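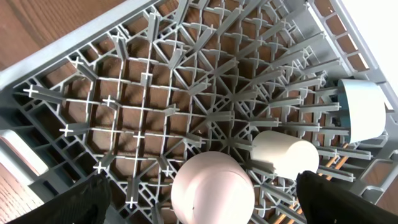 Figure 2. Gray plastic rack with upright tines, seen from above.

3.2 Choosing a wash step for the chemokine binding assay

I should say up front that the wash step was the part of this project I cared about least, and it ate most of June. We wanted to know how tightly a small panel of chemokine variants stuck to their receptor on whole cells, and whether the loose sugar chains on the cell surface were grabbing some of the protein before the receptor ever saw it. Chemokines are sticky little proteins. They carry a lot of positive charge, the sugars carry a lot of negative charge, and if you don't wash well you end up measuring the sugars.

My first try used plain cold buffer, 200 microliters per well, two rounds. The background was awful. Wells with no receptor at all gave me a signal I would have been happy to publish if they had been the real ones! So I went to a salt wash, which pulls the protein off the sugars and (mostly) leaves the receptor-bound part alone. How much salt is a matter of taste and patience. Too little and the background stays put, too much and the cells start coming off the plate, and then the numbers drop for a reason that has nothing to do with binding.

We compared the Tollell protocol, which uses one long salt wash, with the Donetti protocol, which uses several short ones. I had a soft spot for the long wash because it leaves your hands free. The short ones won anyway. Replicate wells agreed better, and the cells looked healthier under the microscope afterward, rounder at the edges than I'd like but still attached. All the binding curves in the next section come from the short washes, at 22 degrees, with 10 minutes between adding the labeled protein and the first wash.

A word on temperature. Working on ice stops the receptor from being pulled inside the cell, and plenty of people do it that way. I tried it and the variants with the shortened front end hardly bound at all, which worried me until I left them on longer and watched the signal creep up. They were just slow. At room temperature they got there in time, but now some receptor was going inside and taking the label along, so what I call "bound" in this paper really means bound plus swallowed. I checked this with an acid rinse, which strips the outside and spares the inside. The swallowed part was small for the shortened variants and bigger for the full-length protein. That fits with the shortened ones sitting on the receptor without switching it on, though I wouldn't hang the whole argument on a rinse.

The Domański correction for nonspecific binding was applied to every plate. It subtracts the signal left when a large excess of unlabeled protein is present, and it assumes that leftover signal rises in a straight line with dose. Ours bent a little at the top. I tried leaving the highest dose out and the ranking of the variants stayed the same, so I kept it in.

Curves were fitted in Silia with a one-site model. A two-site model fit slightly better for the full-length protein, as more flexible models tend to, and I couldn't make sense of the second site, so it isn't reported.

Related articles
Salt washes and cell loss in plate-based binding assays
Acid stripping of surface ligand: a short guide
Sugar chains and chemokine gradients in tissue
One site or two? Fitting messy binding data

Reader comments

We see the same bend at the top dose with a different chemokine. Would love to see the raw curves with and without that point.

Did you ever try soluble heparin in the wash in place of salt? It cleaned up our background, but it's pricey and the batches vary.

Thanks for admitting that the bound fraction includes internalized label. Could the acid rinse data go in the supplement?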